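Research Analyst, Patent Licensing (two positions)
Wanard Institute for Technology Markets

Applications close September 11, 2021

The Wanard Institute publishes independent research on patent licensing and standards in the mobile communications sector. We are seeking two Research Analysts to join the Licensing Economics program, working jointly with our partner office at Trillness.

The successful applicants will maintain the Fonseca Register, which currently holds 743 published licence agreements and court determinations, and will prepare briefing papers on royalty rates, declared essential patents and handset pricing. Analysts are expected to check source documents against the Register and to organise the supporting files to the standard set out in the program manual.

Applicants must hold a degree in economics, law or engineering and have two years of relevant experience. Familiarity with licensing disputes before Australian courts is desirable. A second language will be viewed favourably.

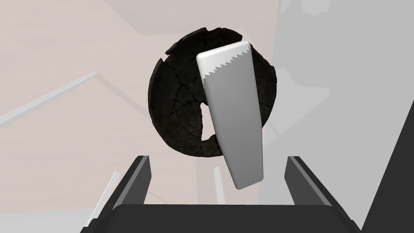 Both positions are full time and are offered for a fixed term ending in February, with the possibility of renewal. Flexible working arrangements may be negotiated with the program office.

Applications should include a curriculum vitae, a writing sample and a statement of no more than 300 words addressing the criteria. Please lodge all documents through the Skitness recruitment portal. Late applications will not be accepted. Only shortlisted applicants will be contacted.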